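*Week 12 handout, Friday, December 20, 2024. Bring it back in the first class after the break.*

# Glazes and food: what a potter should know before selling a bowl

Last week several of you asked if the pots from the course can be used for eating. I gave a short answer in class and I was not satisfied with it, so I have written a longer one. The chemistry is kept simple. If you did the glaze unit in September you know most of the words already.

## 1. What a glaze is

A glaze is a thin layer of glass which is melted onto the clay. Every glaze needs three kinds of material:

- **silica**, which makes the glass
- **a flux**, which lowers the melting point (for example sodium, potassium, calcium, zinc or boron)
- **alumina**, which makes the melted glass stiff, so that it stays on the wall of the pot and does not run down to the shelf

The colors come from small additions of metal oxides. Iron gives brown, yellow and some greens. Copper gives green or red, depending on the firing. Cobalt gives blue, and very little of it is needed.

When the three parts are in good balance and the kiln reaches the right temperature, the glass holds the metals firmly. When the balance is wrong, a part of the metal can leave the glaze and go into the food. We call this **leaching**.

## 2. Why acid matters

Water alone takes very little from a glaze. Acid takes more. Vinegar, lemon juice, tomato sauce, wine and coffee are all acid enough to attack a weak glaze, and time makes it worse. A salad which stays in the bowl during lunch is one case. Pickles which stay in a jar for a month are a different case, and for this I ask more from the glaze.

Heat also helps the acid, so a casserole should be judged more strictly than a fruit dish.

## 3. Matte and glossy

Students often believe that matte glazes are unsafe and glossy ones are safe. This is too simple. There are two ways to get a matte surface:

1. The glaze is fully melted, and small crystals grow while it cools. Such a glaze can be very stable.
2. The glaze is not fully melted. It looks matte because it is unfinished. Such a glaze is often weak, and it also holds stains from cutlery.

A quick check is to fire the same glaze a little hotter. If it becomes glossy, it was probably the second kind.

A glossy glaze can leach too, especially if it has a lot of copper or too little silica.

## 4. Crazing

Crazing is a net of fine cracks in the glaze. It happens when the glaze shrinks more than the clay during cooling. Sometimes it appears only weeks later, so please keep your test pieces and look at them again.

A crazed bowl of dense stoneware is a smaller problem than a crazed bowl of earthenware, where liquid can enter the clay body. In both cases the pot becomes weaker, and I would not sell it for food.

## 5. Two glazes from our studio

**Melia** is our white liner. It is the glaze I recommend for the inside of everything. It contains no coloring metal and it fits the Kiltmont stoneware well.

**Nunum** is the green with copper. Use it on the outside only, and stop 15 mm below the rim, so that the lips do not touch it. The bucket has a red lid - please do not change the lids.

## 6. The vinegar test

You can do this test at home.

1. Take a glazed tile or a small pot from the same firing.
2. Put half of it in white vinegar. Cover the container.
3. Wait 2 days at room temperature.
4. Rinse, dry, and compare the two halves under a strong lamp.

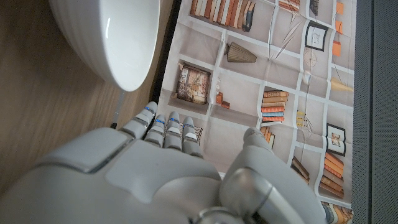

**What does it mean if the color is the same after the vinegar but the shine is gone?**

The surface was attacked, even if the color stayed. Acid has taken some of the flux out of the glass, and the glaze should not be used inside a food pot.

Please remember the limit of this test. It can show that a glaze is bad, but it cannot prove that a glaze is good. A white or clear glaze has no color to lose. For pots that you want to sell, send a sample to a laboratory and ask for a leach test. Send the piece which has the thickest glaze, and write the firing number on the bottom in pencil before you pack it.

## 7. Homework

- Do the vinegar test with one tile of Melia and one of Nunum.
- Write down the firing number, the cone, and the position in the kiln.
- Read the chapter on glaze fit in the course reader, up to page 113.
- Bring one pot from home which is crazed, if you have one. A cheap one is fine.

The studio is closed during the break. Tiles left on the drying rack will be fired in the first bisque of the new year.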